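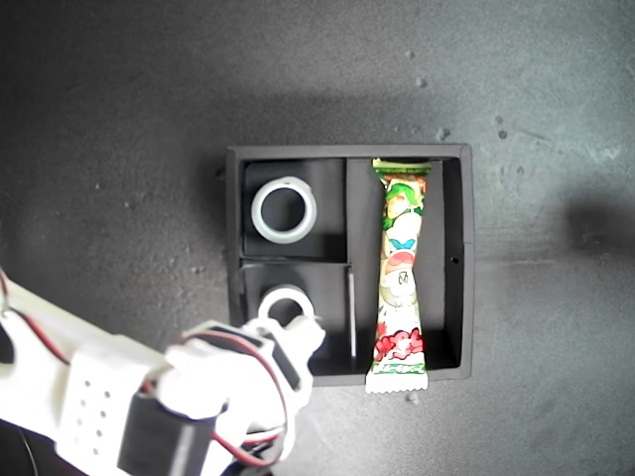 Workbench and parts tray check, Batex unit, bench 35
May, afternoon round. Checked by O. Nedelcu. Copy to Syafiqah Pasaribu

1. Bench top clean, no grit or swarf
Mostly. Grey speckled top so hard to tell what's dirt and what's pattern. Pale specks up near the top edge of the tray, wipe over and look again. If they don't shift, it's the surface.

2. Tray in good order
OK. Black, three compartments, dividers standing. Run a finger along the walls for cracks when it's next emptied.

3. Rings stored flat, one size per compartment
OK. White ring top left, flat. Other one bottom left. Don't mix them, they go to different jobs (Zodside and Himen).

4. No food or food packaging at bench
FAIL. Sweet wrapper in the right hand compartment, full length of it, green end up against the top wall, white end over the bottom edge. Third time this month. Bin is by the door!! Right compartment to be wiped out before anything goes in it.

5. Nothing overhanging trays
FAIL, same wrapper. Will pass once it's gone.

6. Labels on trays
Not checked, ran out of time. Syafiqah can you do this on your round, list is in the 1412 folder.

7. Spare rings in cupboard
Box of 50 from Chin recieved, not opened. Leave sealed untill the old box is used up.

8. Walkway and stools
Clear. One stool wobbly, taped off, needs a new foot.

Actions
Wrapper out, compartment wiped: whoever is on bench, today
Reminder about eating at benches: Oana, at handover
Stool foot: ordered, ref 1505

Recheck items 1, 4 and 5 before close.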